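Hi Ye-seo Kwon, quick December 2021 update on the Pulbridge money! The handling rules for the teardown cell are nearly done (11 so far, two still being argued over). My favorite is the dullest: fingers stay above the case until the operator calls out the next part.
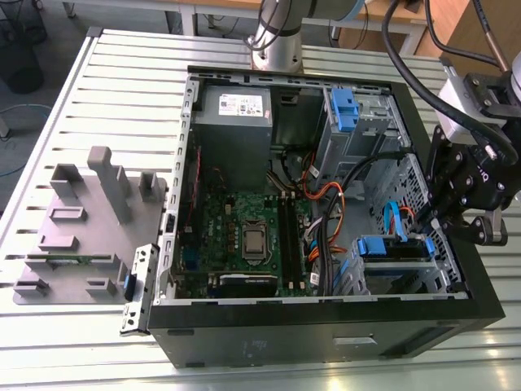
Teardown cell, Vokville: gripper over the drive bay, fixture tray at left.

Next up is the stop-button rule, then a full read-through with the Kunon folks. I still owe you the $300 receipt, sorry!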